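Do Magic Cleaning Cloths Really Work?

6 min read
14 shares | 3 comments

Somewhere in your home there is probably a cloth that made a big promise. It might have come in a packet that said it could clean anything with only water, or that it could lift away nearly every germ, or that it would last for years. Adults buy these cloths all the time. Should they believe the packet?

Let's be suspicious for a while. Being suspicious doesn't mean being rude to a cloth. It means asking, "How do you know?"

What is microfibre?

Microfibre is cloth made from very thin threads, usually two kinds of plastic called polyester and polyamide. (Polyamide is also called nylon.) The threads are much thinner than the hairs on your head. In many cleaning cloths each thread has been split along its length, so if you sliced across it and looked through a microscope you might see little wedges, like a cut-up orange.

All those wedges leave tiny gaps. Water creeps into the gaps and stays there. Dust and grease get caught on the edges. So far, so good. This part is real, and scientists can explain it without using the word "magic" once.

The word on the packet

Imagine a cloth called the Zirkby. The front of the packet says "3769 times more fibres!" in a yellow star. That sounds like a lot. But more fibres than what? An old sock? A piece of string? The star doesn't say.

A number that isn't compared with anything can't tell you much. If I told you my dog was 20 times better, you would want to know what he was better at, and which dog I had in mind. Ask the same thing of the star.

Now turn the packet over. The back is usually in small grey writing, and it is usually more careful. "Up to" is a favourite. A cloth that survives "up to 1000 washes" might survive 1000. It might also survive 12, and the packet would still not have told a fib. Watch out for "can help" and "designed to" as well. I can help build a house. I'd mostly be holding the nails.

Does it kill germs?

Mostly, no. An ordinary microfibre cloth picks some germs up and moves them off the bench and into the cloth. That's useful, but the germs are now in the cloth, and if you wipe the next bench with it you may be giving them a ride. This is why a cloth for the bathroom shouldn't visit the kitchen.

Some cloths have silver or another germ-fighting chemical added. They might slow germs down inside the cloth. They still need washing, whatever the packet hints.

Test it yourself

You don't need a laboratory. You need a microfibre cloth, an old cotton tea towel, two plates, some jam and a grown-up who doesn't mind.

Smear half a teaspoon of jam on each plate and leave them until it dries. Wet both cloths with the same amount of water and squeeze them out. Wipe each plate 10 times, pushing as evenly as you can. Then look.

When I tried it in my kitchen, the microfibre cloth did win, but only by a bit. The cotton one caught up after a few more wipes. Then I wondered if I had been pushing harder with the one I expected to win. That's a real problem in science. A fair way around it is to have someone wipe with their eyes shut, so they can't tell which plate is getting which cloth. They may feel the difference, of course, so it still isn't perfect. You could try thin gloves.
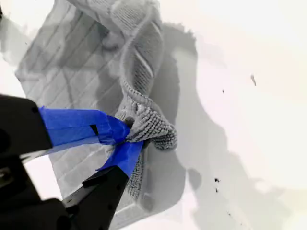
Try the water test too. Pour a small cup of water onto a tray and see how much each cloth soaks up. Weigh the dry cloths first on kitchen scales, then weigh them again when they are full. A big thick cloth will nearly always beat a little thin one, whatever it is made of, so choose two that are close to the same weight or the test isn't fair.

And is it good for the planet?

Here the packets get very cheerful. "Fewer chemicals!" they say, with a picture of a leaf. It's true that you may not need as much spray. But plastic cloths shed tiny bits of plastic when they are washed, and some of those bits go down the drain and out to rivers and the sea. The leaf doesn't mention that.

Cotton isn't perfect either. It takes a lot of water to grow. An old T-shirt that was going in the bin might be the best choice of the lot, and it doesn't come in a packet at all.

How to look after the one you've got

Wash it in cool or warm water. Don't use fabric softener, which can coat the threads and fill those handy gaps. Keep it away from fluffy towels in the machine, as it will grab the fluff and hang on to it. Let it dry in the air.

Next time you're at the shops, pick one packet and find the biggest claim on the front. Then see if the back agrees.

3 comments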